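Tandadville Fixers list
Re: power strip with the mounting tab
Date: 3/10/19

You wrote:
> Does anybody clean up old power strips, or do they all go
> in the bin? I have one from the Quintana sale with a tab
> for a screw and a very grubby cord.

I clean mine! Unplug it first, obviously, then a barely damp cloth with a drop of dish soap, and keep it well away from the sockets.
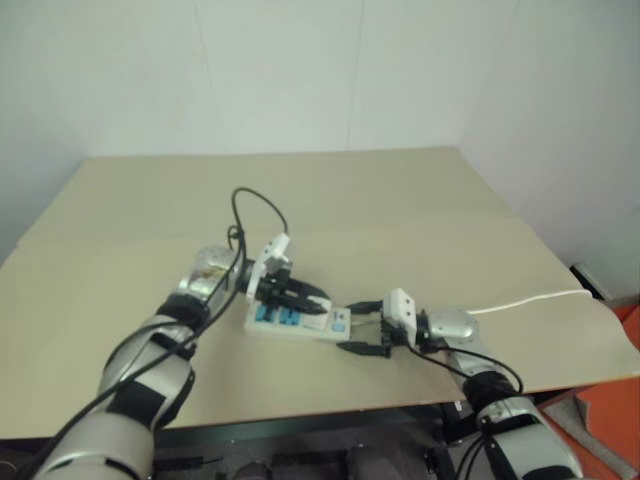
The cord takes longest. I pull it through the cloth a foot at a time, feeling for nicks as I go — any nick and the whole thing gets tossed (I paid 50 cents for my last one, so no tears).

I like the white ones with blue sockets because I can find them under a desk. The slotted tab is handy too, if you want it screwed to a bench. Mine from Bolico had no tab and slid all over the place.
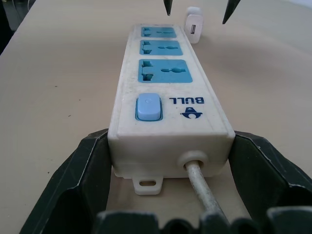

Check the switch while you're at it. It should click firmly both ways, and if it feels mushy I don't bother with the rest. And look at which plugs it takes, some of those sockets are the kind with all sorts of holes.

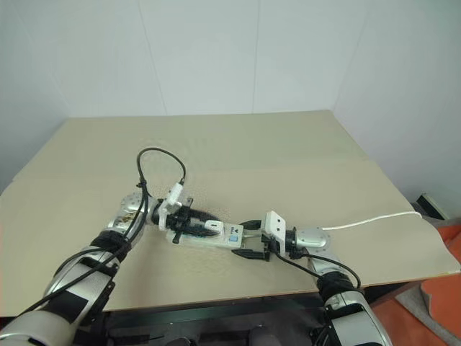
Can I plug one strip into another?
Please don't, get one with a longer cord instead. Mornstead Hardware had them in October.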